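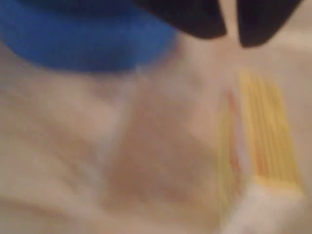 Teaching by hand, part whatever

26 Nov 2024

I said I would try to be fair about this, so I spent two days at the Pratach workshop finding out how you show a robot a job by doing the job yourself. The sales line from Ikinby is that anyone can do it in an afternoon. You hold the handles, the gripper follows, the machine learns. I have my doubts, and I still have them now.

What you do is pick things up. Then you put them down, and pick them up again. Most of the things we handled had tags or printing on them, and all of it went on over a rumpled beige surface. Each go is saved as one demonstration. The manual that comes with the kit suggests 400 for a simple pick, and says 600 is better. I managed some 40 before lunch on the first day and my wrists were done.

Holding the thing is odd, too. You can't feel what you're gripping. You get used to squeezing a bit harder than you need, just to be sure, and I kept wondering what the robot makes of that. If I grab everything like a nervous person carrying eggs, is that what it learns?

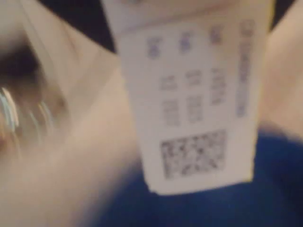 I asked and got a long answer about variety. The more ways you do it, the better, as long as you do it well. But which of my ways were well? There was a button for throwing out a bad attempt, and I pressed it when I dropped something or went in at a daft angle. I didn't press it when I was merely slow, or when I changed my mind halfway down. Somebody else would have. So already there are two teachers in that data and they don't agree.

The other thing that bothers me is the view from the gripper. When you're steering, you look at the whole table with your own eyes. The robot is going to have to manage with whatever the small camera near the fingers gives it, and up close that isn't much.
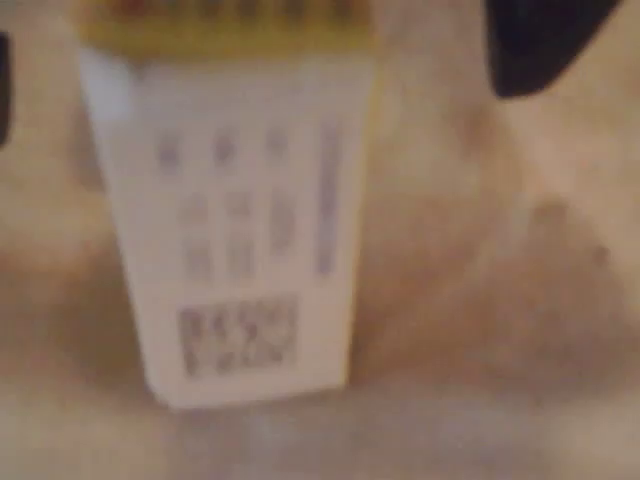

White box with the square code, finger coming in from the top right.

Try reading a label off that. I know, it doesn't need to read, it needs to grab. Ikinby's people told me so more than once. But their own brochure talks about sorting by code, and I'd like to see that done before I believe it. Shehu, the older system we had on trial last year, promised the same and never got past blocks.

I will say the remote control part works better than I thought. The delay is small. By the second afternoon I could bring the fingers down beside a thing without bashing it, most of the time, which on the first morning I could not. Whether that means the robot was learning or only me, I couldn't tell you.

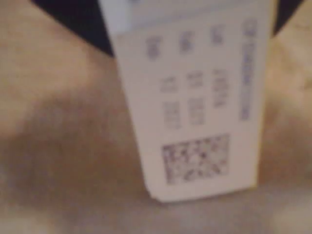 Kirkine wrote in after my last post to say I'm measuring the wrong thing, that a slow and clumsy demonstration is still worth having, and that the tidy ones teach a robot nothing about getting out of trouble. Fair enough, maybe. I'd be happier with that if anybody could show me a robot getting out of trouble.

We have the kit until the end of November. I've put myself down for one more session and I'm going to keep every attempt this time, drops included, and see if the thing behaves any differently.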